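Why Do Some People Have a Bent Nose? A Doctor's Answer for Young Readers

Put one finger on the top of your nose, between your eyes. Now slide it slowly down. First you feel something hard. Then, in the middle, it becomes softer, and you can bend it a little. At the tip it is very soft.

The hard part is bone. The soft part is cartilage. Cartilage is strong, but it can bend and come back. You have it in your ears too. Fold your ear with your hand and let it go. It jumps back to its old shape. This is cartilage doing its work.

What is inside the nose?

Inside your nose there is a wall. It goes from the front to the back and makes two rooms, the left one and the right one. Doctors call this wall the septum. The front of the wall is cartilage and the back of it is bone.

In a drawing in a school book the wall is perfectly straight. In real people it is almost never so straight. Most people have a wall which leans a little to one side, and they never know it, because they breathe well and they sleep well. My own wall leans to the left. I learned it when I was a student and another student looked in my nose for practice.

In some people the wall leans a lot. Then one room is big and the other one is narrow, and the air has trouble to go through the narrow one. These people may breathe with an open mouth in the night. In the morning their throat is dry.

How does a nose become bent?

Some babies are born with it. Other noses become bent later, after a ball in the face or a fall from a bicycle. I have met a boy from Dindcombe who ran into a glass door because he was looking at his sister behind it. The door was fine.

A nose also grows with you. It grows a lot in the years when you become a teenager, and a small bend can become bigger in this time.

What is a nose operation?

An operation on the nose has a long name: rhinoplasty. You say it like this: RYE-no-plas-tee. The first part comes from an old Greek word for nose. It is the same word that you find in rhinoceros, an animal with something very special on its nose. The second part, "plasty," comes from a word that means to shape something, like you shape clay.

There is another operation that repairs only the wall in the middle. Its name is septoplasty. From outside, the nose looks usually the same after it. Sometimes a surgeon does the two operations together.

A surgeon who does this work is often called a plastic surgeon. Many children ask me if we put plastic in people. It is a good question! The word "plastic" is older than plastic bags and plastic toys. It meant "can be shaped" long before there was a toy to buy. So a plastic surgeon is a doctor who shapes and repairs parts of the body: a nose after an accident, the skin after a burn, a lip that did not close before a baby was born.

Does it hurt?

During the operation the person feels nothing. A special doctor gives medicine that makes a very deep sleep, and this doctor stays in the room for the whole time. The sleep is different from the sleep in your bed. If somebody calls your name, you do not hear it. When the operation is finished, the medicine stops and you wake up slowly.

After, the nose is sore and feels blocked, like in a bad cold. There can be blue and yellow colors under the eyes. They look terrible in the mirror, but they go away, the same as a bruise on your knee. Most people have a small hard cover on the nose, called a splint. It keeps everything in its place while the nose heals. The patient must not scratch under it, and this is for many people the most difficult rule.

How long does the surgeon work?

It depends on the nose. A simple repair can be finished in 60 minutes. A difficult one takes longer, maybe 2 hours or more. The surgeon works with very small tools, and a good part of the time is only for looking and measuring.

Can children have it?

For changing only how a nose looks, doctors wait until the nose has finished to grow. If we shape it too early, it can grow in a new direction and all the work is lost. This is why a doctor will say to a ten-year-old, "Come back when you are older." The doctor is not unkind. The nose is simply not ready.

It is different when a child cannot breathe well or had an accident. Then the doctors may help sooner. They look at each child alone and talk a long time with the parents, and with the child too.

Must a nose be straight?

No. There are noses with a bump, wide noses, long noses, noses that turn up. They all warm the air before it goes to your lungs, and they all can smell pancakes. Your nose has maybe come from your grandmother, and she had it from somebody before her. If other children say bad things about your nose, tell an adult you trust. This problem is in their words, and a surgeon cannot repair it.

Some adults want to change their nose and think about it for years. I had once a patient who was 21 and another who was 70, and both had thought about it very carefully. That is how it should be.

Try this at home

Sit in front of a mirror. Close your mouth. Press softly on the left side of your nose so that it is closed, and breathe in through the right. Then change sides. Is one side easier? Try again in the afternoon. You may find that it has changed! Inside your nose there is soft skin that swells a little on one side and then on the other, all day long, and this is normal for many people.

Words to remember

Cartilage – the bendy material in your nose and ears.
Septum – the wall between the two rooms of your nose.
Splint – a hard cover that protects a part of the body while it heals.
Surgeon – a doctor who does operations.

If you have a question about your own nose, ask your parents to take you to your doctor. Please do not put anything in your nose to look for the wall. I say this because every October, when school has started again, I meet children with a bead or a pea in there.

Written by Houshang Esfahani for the children's pages 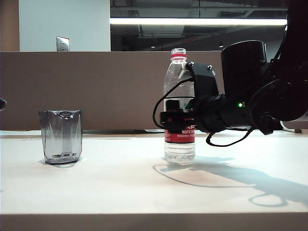
A black gripper holding a bottle of water.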